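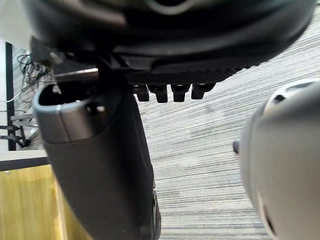

To: Prolcombe Local History list
Date: February 18, 2024
Subject: Re: Mill ledger transcription, page numbering

Replying to the message from the Preltumar end of the list, quoted in part:

> I have been through the first ledger and the page numbers do not
> match the index in the back. The index sends you to page 212 for
> the Georgiou account and there is nothing there but flour sales.
> Should I follow the index or the numbers written on the pages?
> Also, do we keep the old spellings? The clerk writes "recieved"
> every time and I have been fixing it as I go.

Please follow the numbers written on the pages. The index was made for an earlier binding. When the ledger was rebound, 2 gatherings were put back in the wrong order, and the index was never changed to suit. If you look at the Georgiou account you will find it starts after the lumber entries and then picks up again much later, under "carried forward."

On spelling, leave it as written. If you have already corrected the first part, don't start over. Send me the file as it stands and I will run a search for the common ones against the scans. Abbreviations also stay as they are. We agreed in November that "do." for ditto would not be expanded, and the style sheet now says so.
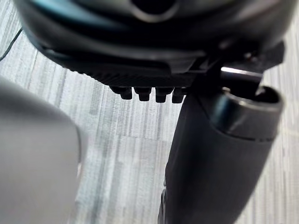

The 1864 entries are harder going than the rest. The clerk changed that spring and the new hand runs the sevens and ones together. Where the column has a total at the foot you can usually settle it by adding up. Where it doesn't, put both readings in square brackets with a slash between them and move on.

> One more thing, is the Skevutora toll book part of this job or
> separate?

Separate. It has 700 entries and most of them are a name and a sum, so it will go quickly once somebody takes it on, but it belongs with the road records and will have its own file. If you come across a toll payment in the mill ledger, add a note in the last column so the two can be matched up later.

Please keep each file to 30 pages. The longer ones have been getting stuck when people upload them, and a short file is easier to check. Name it with the ledger number first and then the page range.

I still need a reader for the loose receipts tucked inside the back cover. They are scanned but not sorted. Write to me off list if you would like them.

List moderator, Prolcombe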